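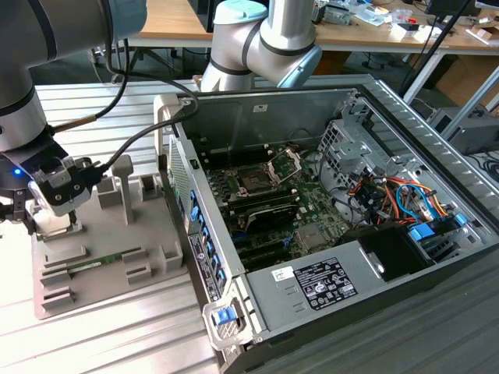 A reader in Siltero writes that the Bunden by-election should never have been called for January, when half the ward can't get up the hill, and that the council picked the date to keep turnout down.

I've had a few messages along those lines, so a short thread on how the date was set and what happens next.

The council didn't pick it. Once the seat was declared vacant, the clerk had a fixed window to hold the vote. The only choice was which week, and the early one clashed with the school holidays.

Nominations are still open. You need signatures from registered voters in the ward, and a 500 deposit, which you get back if you clear the threshold. The forms are at the front desk in Urov and on the council site.

So far two people have said in public that they're standing. One is the former deputy mayor, who lost the seat last time. The other runs as an independent and has been knocking on doors along the Siltero road since the autumn.

The former deputy mayor's announcement wasn't much of a surprise. The leaflets were at the printer's before the statement went out, and a hall in Barrera had already been booked for the launch.

For anyone asking about last time: the winner had 1,257 votes and a majority of 271. Most of that lead came from the Barrera end of the ward. The Siltero boxes were close.

The governing group hasn't named a candidate. I asked their office twice this week and was told the local branch meets before the end of the month. I don't have a name and I'm not going to guess at one.

Does the result change control of the council? No. They have a majority of 2 without this seat. It would make the budget vote tighter if anyone on their side stayed away.

On getting to the polls: Siltero does have its own polling station again, in the chapel hall. The one at the bus depot has closed. Check your card, as some of the streets near the river have been moved to Barrera.

Postal vote applications go to the Urov office and must be in by 5 pm on the closing day. Emailed scans are accepted if the signature is clear.

I'll post the full list of candidates when nominations close.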